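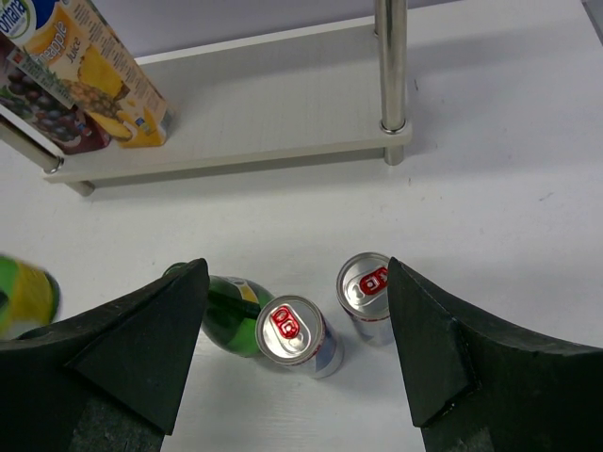 3 min read

I have read the draft deposit rules for Pralley twice now and I think the list should talk about them before the comment window closes in August. My own view is that the deposit is a good idea and the return plan is not. Most of what goes through our building in a week is drinks cans, and they are easy to keep clean and easy to sort. A silver can with a red pull tab, like the nearer one of the two standing on the white table, is worth the same under the draft as a large glass bottle that takes up four times the room in a bin. I would have expected the rate to go by size or by material. The draft uses one flat rate and gives no reason for it.

The bigger problem is where people are supposed to take things. The draft names 2 return points for the whole town, one at the Trimia store and one at the old Urnach yard. Both are on the east side. If you live past the rail line and don't drive, you have to change buses with a bag of empties. People will do that once. After that the cans go in the trash or get left beside it, and the deposit turns into a tax on whoever lives farthest away.

To answer the earlier message, which I am quoting in part:

> I don't see why we need a deposit at all. The curbside
> truck already takes cans every Wednesday and my bin is
> always full, so people are clearly recycling. If you add
> a charge at the register all you do is make groceries
> cost more. Also, has anyone looked at what happens to
> small shops? The one on my corner has no back room. Where
> would they put 68 bags of empties?

On the first point, a full bin on your street doesn't say much about the rest of town. The curbside truck doesn't serve the apartment blocks. My building has 168 units and one dumpster for everything. We asked for a recycling container and were told the contract covers houses only. So for us the deposit would be the first recycling service of any kind, provided there is somewhere to return things.

On the cost, you pay the deposit at the register and get it back when you return the can. That is only fair if returning is practical, so I half agree with you. With the return points where they are now, a lot of people would never see the money again.

On small shops, I looked for this in the draft. Section 13 says a shop under a certain floor area may opt out of taking returns. It doesn't say what the area is. I wrote to the town office to ask and have not had a reply. If your corner shop can opt out, the storage worry goes away, but then so does the nearest place to bring anything back.

What I would like us to ask for:

- a third return point west of the rail line, with the Entili parking lot as the obvious spot
- a separate rate for large glass
- the floor area for the opt-out written into the rules
- a recycling container for any apartment building that asks for one

I would leave the amount of the deposit alone for now. We argued over that for weeks last time and the rest of the letter never got written.

If you want your name on a joint letter, reply to the list and say so. If you'd sooner send your own comments, the form is on the town site, but it logs you out if you leave it open too long, so write your text somewhere else first and paste it in.

I can't make the Wednesday meeting. Could someone who is going ask about the Urnach yard hours? The draft says "daytime" and I'd like to know if that includes weekends.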